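Home Explore Notifications Lists Profile

Stedach street names @stedachstreets · 2026-09-04

1/ Stedach council has published the notice for the commemorative renaming of part of Brunderley Road. Short thread on what changes, what doesn't, and the procedure, as the local coverage has mixed up two separate things.

2/ The section affected runs from the Gomeck roundabout to the library steps, 600 metres in all. It becomes Mathias Row. The rest of Brunderley Road keeps its name and its numbering.

14 replies 32 shares

3/ This is a full renaming. A secondary plate (the brown "formerly" type) was proposed in the first draft and dropped in August. Both plates will go up together for a transition period of 13 months, then the old one comes down.

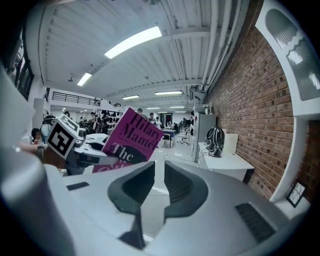

Hilary Mantel in magenta covers.

4/ House numbers: the renamed section restarts at 1 from the roundabout end, odds on the north side. Postcodes stay as they are. If your number changes you get a letter with the old and new address on one sheet. Keep it. Banks accept it as proof.

5/ Objections had to be in writing and had to give a ground. The council received 11. Four concerned the cost of reprinting stationery, two the spelling, and the remainder objected to any change at all. The report answers each in turn, in an appendix that is missing from the web version but can be read at the front desk.

9 replies 17 shares

6/ On the spelling: the 1920s rate books have Mathias with one t, the war memorial has two. The council went with the rate books. I would have done the same. The memorial was recut once and the mason's copy has other errors. 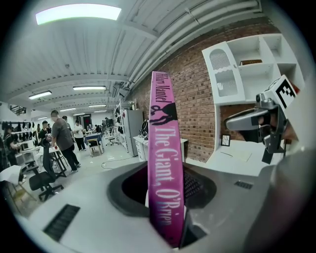

7/ The unveiling is a separate matter and needs its own road closure order. That covers the roundabout to the chapel for one morning. Buses divert by Quarry Lane. The order is signed but the diversion map attached to it shows the old one-way system, so use the bus company's map.

8/ Plates: cast aluminium, black on white, 10 of them, fixed to walls where the owner has agreed and on posts elsewhere. Two corners still have no agreed position.

9/ Correction to 4/: odds are on the south side. I read the plan upside down. The numbering still starts at the roundabout.

6 replies 21 shares Show more replies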